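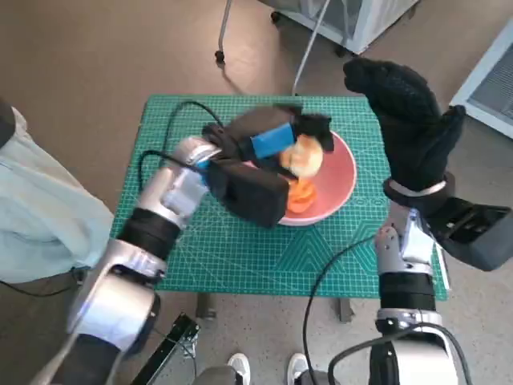

The pink bowl, the green mat, and the left arm over the bowl.

"Slower," said Neelam Bhatt. "You're not tossing it to somebody. You're putting it away."

I slowed down. My own left hand moved an inch, and the silver arm moved with it, and the bun wobbled in the black gripper. It was a toy bun, the color of a peach, and by then I knew its weight better than I knew the weight of my keys. I had been at Fernimow for 11 days. I had put that thing into a pink bowl so many times that I did it in my sleep, and my sister said I did it at the dinner table too, with rolls.

I loved it. I want to get that down first, before I tell the rest, since people who hear what I did that winter tend to look sorry for me. You stand there and you move, and a machine moves the way you do, down to the little hitch you make before you let go – my hitch, the one I got from my grandfather, who set down every coffee cup as if it might go off! I saw it in the arm on my second morning and laughed so hard I had to stop.

"Again," said Neelam.

She called the machine Gitura, and so we all did. Gitura had a gripper on the left and a hand on the right, and the hand wore a black glove. I had no use for the right side on the bowl job, so I kept my own right hand up and out of the way, fingers open, and Gitura did the same. Neelam said it looked like a person swearing to tell the truth.

The count that day stood at 909. We were supposed to get to a thousand before we went home in December, and the other site, up in Cairns, was ahead of us and liked to say so. They sent a message every afternoon at four. It was never more than a number.

"What do they do differently?" I asked.

"They rush," said Neelam. "Hold it there. Look where you're going to drop it, then go."

I looked. The orange pieces had slid toward the front of the bowl, and there was room behind them. I went for the room. The bun came down, my grandfather's hitch came with it, and I opened my fingers.

"That was a good one," she said. She didn't say that often. I could have danced.

After lunch she told me to take the gear off. I thought I had done something wrong. She typed for a while with her back to me, and then she said we were going to let Porar have a try. Porar was the part that learned. I had been feeding it for 11 days and had never once seen it do anything, and I'd sort of pictured it as a pet in another room.

She set the bun on the mat. I stood by the wall with my hands in my pockets so they wouldn't help.

For a while there was only the fan. Then the left arm lifted. It went out too wide, came back, and closed on the bun at the second try. It swung toward the bowl – slowly, the way she had nagged me to do it – and up on the right side the black glove rose and opened its fingers, though it had no job to do there at all.

"Oh, no," said Neelam. "It thinks that's part of it."

"Can you take that out?"

"Sure I can. It'll take me all evening."

The arm had reached the bowl. It hung there, and I leaned in with it, and right before the gripper opened there was a small stop. It was hardly anything. You would have had to eat breakfast across from my grandfather for 6 years to know what it was.

The bun dropped in. Neelam wrote something down and rubbed her eyes.

"And the pause at the end?" she said. "Do you want me to take that out too?"

I told her to leave it. Then I asked if we could watch it go again, and she put the bun back on the mat.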